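Keeping a half-eaten bag of chips from going stale?
Posted in Kitchen & Pantry, 9/28/23

Friederike Brandes
Hi all! I've got a small kitchen and a big chip habit, and I'm losing the fight with stale chips. I open a bag, eat maybe a third of it (okay, half), and two days later it's sad and chewy. I've been twisting the top shut and standing the bag up on the shelf, but the foil works itself loose again overnight. I bought a set of Hinrichs clips and they're fine on bread, but they slide right off this shiny kind of bag.

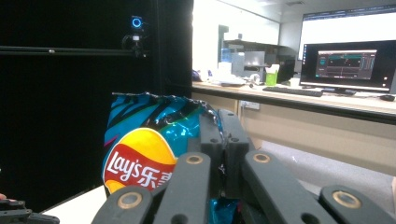

Lay's in the teal foil with the black stripes, top all crinkled

Do I need better clips, or should I give up and pour everything into a jar? I'd love something that doesn't eat up my whole shelf!

Dillitmont
Fold, don't twist! Twisting leaves a little channel down the middle and the air gets in there. Lay the bag flat, push the air out with your hand (gently, or you'll have crumbs), fold the two top corners in to make a point, then roll the point down 5 times or so and clip across the roll. Your Hinrichs clips should hold once there's something thick for them to bite. Mine stay crisp up to 7 days that way, though I live somewhere pretty dry.

If they've already gone soft, spread them on a baking sheet and give them a few minutes in a low oven. Watch them, they brown fast. I ruined a whole batch in January while I was on the phone with my sister.

Gavgate
jar. I use a Drinico one with the rubber ring, works great, fits under the cabinet

Friederike Brandes
Thank you both! Trying the corner fold tonight. Gavgate, does a full size bag fit in yours or do you have to eat some first?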